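Drarkbridge tool library to stay open through the winter

The tool library in Drarkbridge will keep its doors open through the winter after the town agreed to extend its use of the old Cheema building on the east side of the rail line. The lending service had been due to move out at the end of September.
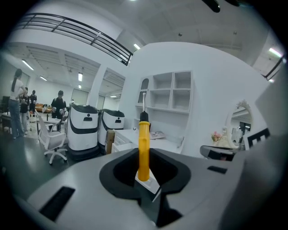 Asif Rajput had already begun looking for somewhere to store the larger equipment and said he was relieved to be able to stop. He said the uncertainty had been harder on the library than the lack of money, as people were holding off on joining when they did not know if there would be anything to join by Thanksgiving.

The library lends hand tools, power tools and garden equipment to residents of the town and the outlying farms. Membership costs 11 dollars a year. Most items can be kept for a week, and a loan can be renewed once by phone if no one else has asked for the item. Floor sanders, tile saws and the log splitter go out for two days at a time.

Under the new agreement the library will pay no rent but will cover its own heat and electricity. It must also keep the side entrance clear for deliveries to the food pantry, which uses the rear half of the building. The agreement runs to the end of April and can be extended by either side in writing.

The Cheema building was put up as a seed and feed store and later held a carpet showroom. The town bought it nine years ago with the idea of turning it into offices. That plan was dropped when the estimate for the roof came in, and the building stood mostly unused until the pantry moved into the back. The tool library followed the next spring, taking the front room and the loading area.

The future of the site came into question early this summer, when Nallix, a storage company, asked the town about buying the lot. Nallix has since said it will build on land near the highway instead. A spokeswoman for the company said the Drarkbridge lot was too narrow for trucks to turn around in without using the street.

With the sale off the table, the town council voted to let both tenants stay. The vote was not unanimous. Those opposed said the building costs the town money every year and should be listed again right away. The council will take up the question of a long-term use in the spring, and a public hearing will be held before any decision.

Membership has grown to nearly 700 households, according to the library's latest report. The same report says that 300 of those households borrowed something in the past year. The most requested item was the carpet cleaner, followed by the extension ladder and the post-hole digger. Demand for the pressure washer fell after the library bought a second one.

The report also lists losses. A cordless drill and a set of wood chisels were never returned, and a hedge trimmer came back with a cut cord. The library does not charge for ordinary wear. A borrower who loses an item is asked to replace it or pay what a used one would cost, and cannot borrow again until that is settled.

Branislav Vaněk, a member since the first season, told the council he had rebuilt a back porch and two sets of steps with borrowed tools and had bought only lumber and screws. He asked that the library be given more than one winter at a time – he said he would gladly help build proper shelves along the north wall, but did not want to build them twice.

Several other residents spoke at the meeting. One asked for evening hours, saying that the present closing time of 4 p.m. shut out anyone with a regular job. Another wanted the library to stock tools for working on cars. A third said the parking spaces in front should be marked, as pantry customers and tool borrowers often arrive at the same time and the line of cars backs up to the crossing.

The library has answered the first request. From October it will stay open until 7 p.m. on two evenings a week, with the days to be posted at the entrance. Car tools are a harder matter, Rajput said. Wrenches and socket sets are already on loan, but the library's insurance does not cover jacks or ramps and the insurer has twice declined to add them. He said he would ask again when the policy comes up for renewal.

Parking is up to the town. The public works department said it could paint lines before the first snow if the weather allows, using paint left over from the school lot.

Some changes are planned inside as well. The paper cards that have been used since the library opened will be replaced by a simple computer list, so that members can call and find out if an item is in before they drive over. The cards will be kept for a year in case anything has to be checked. Members do not need to do anything, but those who have moved or changed phone numbers should tell the desk the next time they come in.

The repair bench will return in November. Members can bring in a household item with a loose handle, a dull blade or a worn plug and work on it with help. Gas engines and anything with a refrigerant in it cannot be accepted. Last winter the bench was so busy that people waited more than an hour, and this time there will be a sign-up sheet.

A sharpening session for kitchen knives, garden shears and mower blades is set for the same month. Knives should be wrapped in a towel or cardboard. Serrated blades cannot be sharpened with the equipment the library has.

The library is also accepting donations again after a pause over the summer, when it did not want to take in anything it might soon have to move. It is looking for clamps of any size, a working shop vacuum, snow shovels and a second stepladder. Hand tools with surface rust are fine. It cannot use table saws without a guard, old paint, or opened cans of stain.

Heating the front room is expected to be the main cost of staying through the winter. A furnace serves the whole building, and the pantry and the library will split the bill. Gutska, the hardware store on Main Street, has put a collection jar on its counter and will also give tool library members a discount on sandpaper, saw blades and drill bits, which borrowers have to supply themselves.

New members can sign up at the desk during open hours. They need a photo ID and something with a local address on it, such as a utility bill. Anyone under 18 must come with a parent. Borrowers of chainsaws and the log splitter are given a short lesson before the first loan and must sign for it.

Items that were due back by the original closing date can now be kept for the usual loan period. Members who returned things early and still have a job to finish may take them out again.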